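Magazine > Home & Living > Clothes

The Second Life of a Winter Coat

Most coats that get thrown away could still be worn. The zipper sticks, the lining has split under one arm, a pocket has a hole that swallows keys. The outer cloth, the part that costs the most to make, is usually fine. People who repair clothes for a living see this every day, and most of them would like their customers to come in a year sooner.

Vimness is a repair shop on the ground floor of a former shoe warehouse. It has two long tables, four sewing machines and a wall of thread sorted by color. Last year the shop took in 894 pieces of outerwear. Of those, 276 came in for zippers alone. Linings were the next most common job, followed by cuffs and pockets. Only 33 were sent back to their owners as not worth fixing, and most of those had been damaged by moths or by a hot iron.

January is the busy month. Coats come out of the closet in the fall, get worn hard through the holidays and start to fail after New Year's. By the middle of the month the wait for a new lining is three weeks. In May the same job takes four days. The shop puts a sign in the window every spring asking people to bring in their winter things, and every spring most people walk past it in short sleeves.

A lining does more than make a coat look finished. It lets the sleeve slide over a sweater, hides the seams and takes the wear that would otherwise go to the outer fabric. It is meant to wear out first. Older coats were made with this in mind, and the lining was put in by hand with loose stitches that could be pulled out in an afternoon. Many newer coats are closed up by machine, and the repairer has to open a seam inside one sleeve and turn the whole coat through the gap to reach the rest.
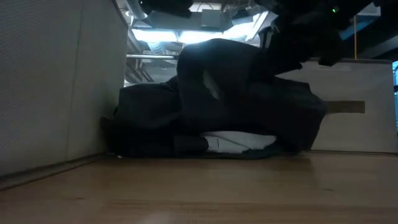
Price is where most customers hesitate. A full lining can cost half of what the coat did, and with a cheap coat it can cost more. The shop gives the figure before any work starts and does not argue. A partial lining, replaced only from the shoulder to the elbow, costs much less and lasts for years if the rest is sound. Few people know to ask for it.

Fabric is the other question. Vimness buys most of its lining cloth from Tradport, a wholesaler that sells leftover rolls from coat factories. The rolls are short and the colors change from month to month. Someone who wants an exact match may have to wait, and someone who will accept navy in place of black can often have the coat back the same week. Viscose and acetate are the usual choices. Polyester is stronger but traps heat, and cotton grips the sweater underneath.

Across the river, a smaller workshop called Tạ does only zippers. It keeps 4,000 of them in drawers, many taken from coats that were past saving. The work is quick when only the slider has worn, and that is the case more often than customers expect. A new slider costs a few dollars and takes ten minutes. Replacing the whole zipper means unpicking both sides of the front, and on a padded coat the filling has to be held back while the new tape goes in.

There are things an owner can do at home. Empty the pockets before hanging the coat up, as weight pulls the seams over time. Use a wide hanger. Brush wool after wearing it and let it air for a night before it goes back in the closet. Fix a loose button while it is still attached. A small split in a lining can be closed with a plain whipstitch, and it does not have to be neat.

Washing causes more trouble than wearing. The lining and the outer cloth often shrink at different rates, which leaves the hem puckered. Ilex, the evening sewing class that meets at the public library, spends its first session on care labels for this reason. The second session is on buttons. By the sixth, students are replacing a pocket bag in a coat they brought from home, and the waiting list for the fall class is already open.

Contact the editors | © 2018 All rights reserved | Back to top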